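Section 4: Setting Up the Table-Clearing Exercise

Whitlock Robotics Club, Student Set-up Guide
Revised Nov 10, 2024

4.1 Purpose of this section

This section sets out how members prepare the two-arm station for the table-clearing exercise. It applies to practice sessions and to the internal round held in January. It should be read together with Section 3 (Power and Emergency Stop). Members who have not been signed off on Section 3 may lay out the table but may not switch on the arms.

4.2 Before you begin

1. Enter your name and the station number in the session book.
2. Confirm that the emergency stop button is pressed in and that the power supply is off at the wall.
3. Check that both arms are fixed firmly to the mounting rail. Tighten any clip that moves under light hand pressure.
4. Follow each cable from the gripper down to the rail. A cable must have enough slack for the full reach of the arm, but must not lie under a dish, tray or rack.
5. Remove bags, drinks and personal items from the table.

CAUTION: Do not move an arm by hand while the power is on. The joints hold their position and may be damaged if forced.

4.3 Laying out the table

The Ostberg layout is used for all scored attempts. It consists of a waste container, a serving tray with a used plate and utensils, and a rack for cups. Positions need not be exact, as the exercise is intended to test how a team copes with small differences from one attempt to the next.

1. Place the open waste container to the left, within reach of the left arm.
2. Place the round serving tray in the centre of the table.
3. Set the plate on the tray, towards the left side, and spread a portion of cooked rice across part of it.
4. Lay the knife, spoon and chopsticks to the right of the plate. They may cross one another.
5. Place the dish rack to the right and set the cups in it.
6. Put the small square tray of rice beside the left gripper.
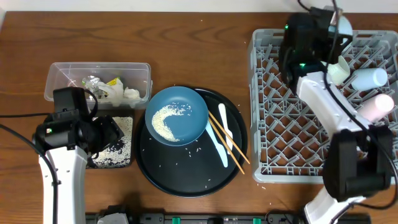

Reading time for this section: 4 minutes

Loose rice on the serving tray and the table is permitted during an attempt and carries no penalty in the junior class. In the senior class, grains left on the table are considered by the judge under "general tidiness" - see the scoring sheet issued with your entry form.

NOTE: Cups may lie on their sides in the rack. A team may ask for one cup to be turned before the attempt starts, but not afterwards.

4.4 Starting the arms

1. Ask everyone at the station to stand behind the floor line.
2. Switch on the power at the wall and wait for the indicator lights on both grippers.
3. Release the emergency stop.
4. Open the Protance control program and select "Two arms, table".
5. Run the slow check. Each arm will lift, open and close its gripper, and return to its resting position.
6. If either arm stops early, press the emergency stop and repeat the checks in 4.2.
7. Set the speed limit to 50 per cent. Higher settings require the approval of the session supervisor.

CAUTION: One member must keep a hand beside the emergency stop for as long as the arms are powered. This member may not operate the controls or take notes.

4.5 Running an attempt

An attempt lasts 300 seconds. The order of work is left to the team, although most teams find it easier to deal with the utensils before the plate. Both arms may be used together, provided that they do not enter the same part of the table at the same time. Contact between the arms ends the attempt.

A dropped item may be picked up by the same arm or the other one. An item that falls to the floor stays there until the power is off.

Each team is allowed 10 attempts per session. Save the record of every attempt, including those that were stopped, in the Cudier folder under the team name.

4.6 Closing down

1. Return both arms to the resting position and press the emergency stop.
2. Switch off at the wall.
3. Empty the rice and waste into the food bin and the general bin respectively.
4. Wash the plate, cups and utensils and dry them fully before storage.
5. Wipe the table with a damp cloth. Use a dry brush only on the rail and grippers - water must not reach the connectors.
6. Check the gripper jaws for trapped grains.
7. Sign the session book and record any fault, however minor.

Questions about this section should be addressed to Birdie Lindqvist, club supervisor. Faults involving power or damaged cables must be reported before the station is used again.

Continue to Section 5: Recording and Submitting Results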